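Laundry and room meeting, Jeltby house, Saturday
Notes by Oi-ling Hsieh. We started 15 minutes late.

**1. Panel.** The big pale panel will stay standing in room 307. Hendricks offered to buy the old one from us, we said no thank you. 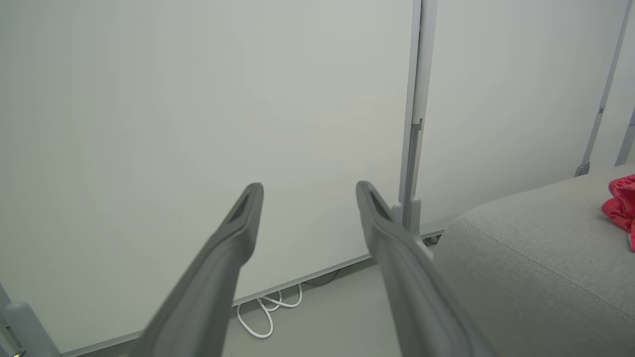 The key for the room is again at the Valthorpe desk. Please sign when you take it.

**2. Red shirts.** It was agreed that shirts are not left on the floor after practice.

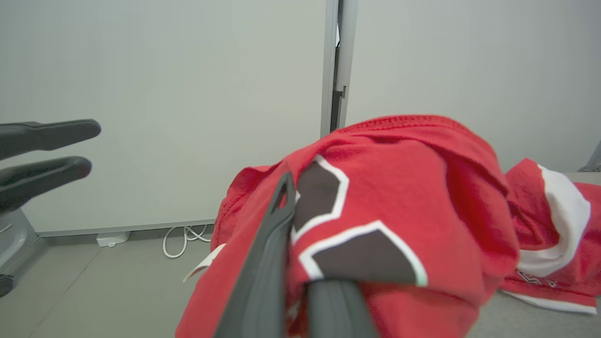
Wash them inside out, with cold water, so the print will stay good. The program takes about 90 minutes.

**3. Basket.** We keep the white one with the brown rim. It must stay in the room and not go down to the cellar.

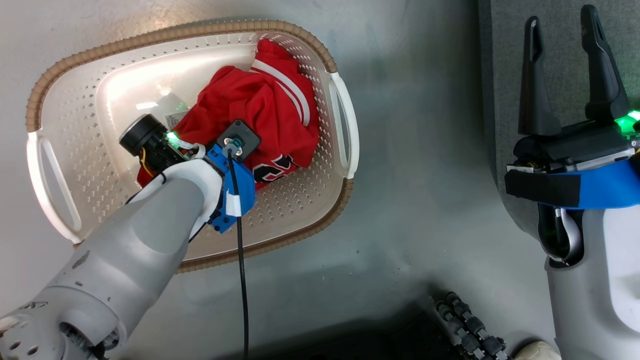 Oi-ling will ask Brernorano for the price of a second basket before February.

**4. Folding.** Sleeves go in first, then fold in half. Cables on the floor should be moved to the wall.

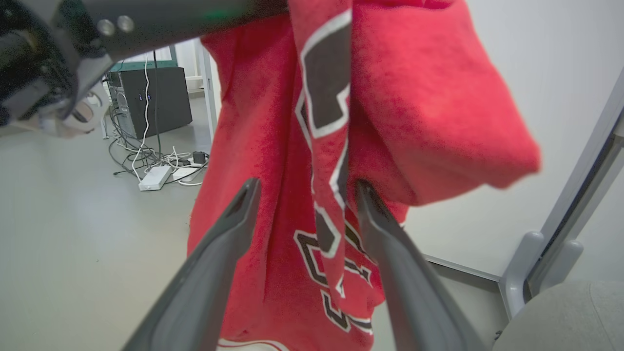
*Item 4: red top with black and white print, computer and cables behind.*

Meeting closed at 4.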